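Unit 6. Bread Staling: Mechanisms, Measurement and Storage

Reading before class: course packet, sections 6.1 to 6.4. The packet uses "staling" for changes in the crumb and crust other than spoilage by mold or bacteria. Keep the two apart in your lab reports. A loaf can be stale and safe, or fresh in texture and moldy.

6.1 Starch in the oven

Wheat flour is mostly starch, held in granules. Each granule contains two polymers of glucose. Amylose is largely linear. Amylopectin is much larger and highly branched. In the raw dough the granules are partly crystalline and take up little water. During baking they swell, lose their crystalline order and soften. This is gelatinization. Some amylose leaches out of the granules into the surrounding water.

Water is limited in a dough, so swelling is incomplete. Many granules in a baked crumb still have a recognizable outline under the microscope. Compare this with a starch paste made with excess water, where the granules break down much further.

6.2 Retrogradation

On cooling, the polymers begin to reassociate. Amylose does this within hours and sets the initial structure of the crumb, which is why a loaf fresh from the oven tears under the knife and a cooled one slices cleanly. Amylopectin recrystallizes over days. The slow step accounts for most of the firming that consumers call staling.

Three points are often missed on the exam:

Firming is not the same as drying. A loaf sealed against all moisture loss still becomes firm.

Recrystallization of amylopectin is partly reversible. Reheating the crumb above roughly 50 °C melts most of the crystallites and restores softness for a short time. The crumb then firms again, usually faster, having lost some water.

The rate depends on temperature and goes through a maximum a little above freezing. Refrigerated bread firms faster than bread at room temperature. Below the glass transition the polymers are effectively immobile, and the process nearly stops.

6.3 Moisture movement

At the end of baking the crust is much drier than the crumb. Water migrates outward along this gradient, and the crust turns from crisp to leathery. A plastic bag speeds this up by preventing the crust from losing water to the air. A paper bag keeps the crust crisp longer and lets the crumb dry out. Neither is a complete solution.

Slicing changes the geometry. A slice has two exposed crumb faces and loses water much faster than the loaf it came from. Slices kept in a stack protect one another's faces, and the top one dries first. Samples for the texture test are therefore taken from inside the stack.
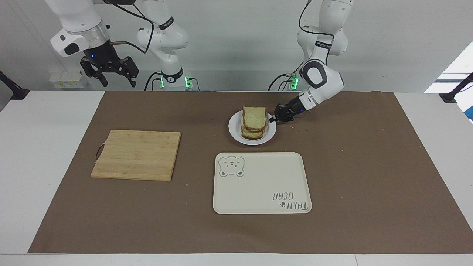 Piret Kairys objected to that rule when this unit was last taught, on the grounds that discarding the outer slices biases the results toward softness – the person eating the bread gets those slices too. The objection is fair if the aim is to describe a whole loaf as eaten. Our test is meant to isolate starch firming from surface drying, so the rule stands, but state in your report which slices were used.

6.4 Measuring firmness

The standard method is compression. A flat cylindrical probe is pressed into the crumb at constant speed to a fixed fraction of the sample height, and the force at that point is recorded. Keep slice thickness constant. Avoid the heel of the loaf and any large voids.

Calorimetry measures the energy needed to melt the amylopectin crystallites. It tracks retrogradation directly but says little about how the bread feels in the mouth. Report both where available. They do not always agree, and a disagreement usually points to water redistribution between starch and gluten.

6.5 Anti-staling agents

Monoglycerides form complexes with amylose and soften the initial crumb. Certain amylases shorten the outer branches of amylopectin and slow its recrystallization. Overdosing gives a gummy crumb that sticks to the slicer blade. Fats and sugars also slow firming – enriched loaves keep better than lean ones.

Problems

1. A 500 g loaf is 38% water by mass. It loses 12 g of water in storage and nothing else. Find the new moisture content.

2. Sketch firmness against time for identical sealed loaves held at −18 °C, 4 °C and 20 °C. Label the axes.

3. Explain why toast made from day-old bread is softer inside than the untoasted slice, and why this does not last.

Problem sets go in the box outside the lab by 5 p.m.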